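The Billent library is keeping its paper newsletter, and I'm so happy

January 7, 2026

Well, I have good news for everybody who still likes to read the town news with a pen in one hand! The Billent library is going to keep printing its monthly newsletter for at least another year. If you missed the whole fuss, it started back in October, when the library put up a notice saying the paper edition would stop and everything would move to email. I grumbled about it here at the time (sorry to those of you who got an earful at the grocery store too).

So the library sent out a survey, and 983 households answered it. That's a lot for us! Billent only has 2,578 library cards in use, and I know for a fact that one of them is in the bottom of my son's hockey bag. More than half the people who wrote back said they wanted the paper one, or wanted both, and quite a few asked for bigger type while they were at it. I was one of those.

What changes is the size and the price. The newsletter drops from 16 pages to 10, and the book reviews are moving to the website, which I'm a little sad about. It stays free if you pick it up at the front desk or at the Koskela bakery, where they keep a pile by the register. If you want it mailed, that will now cost 50 cents an issue to help with postage. You can pay for the whole year up front, and I did that this morning before I'd even had my coffee.
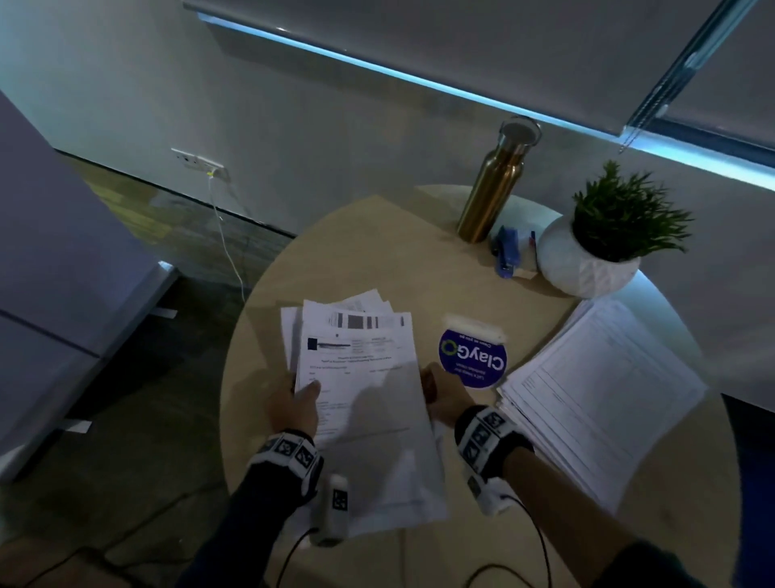 The calendar page is staying, thank goodness, and so is the swap column, where I once got a perfectly good canoe for two bookcases and a lamp. They're also adding a bus page, now that the Skidar line runs out past the high school and half of us can't keep the new times straight. I've missed it twice already.

If you want something in the next issue, drop a note in the box by the returns slot or send it to the front desk by email. Short is better, they tell me, with only 10 pages to fill. The mailing list form is at the desk too, and you do have to fill out a new one even if you've been getting it for years.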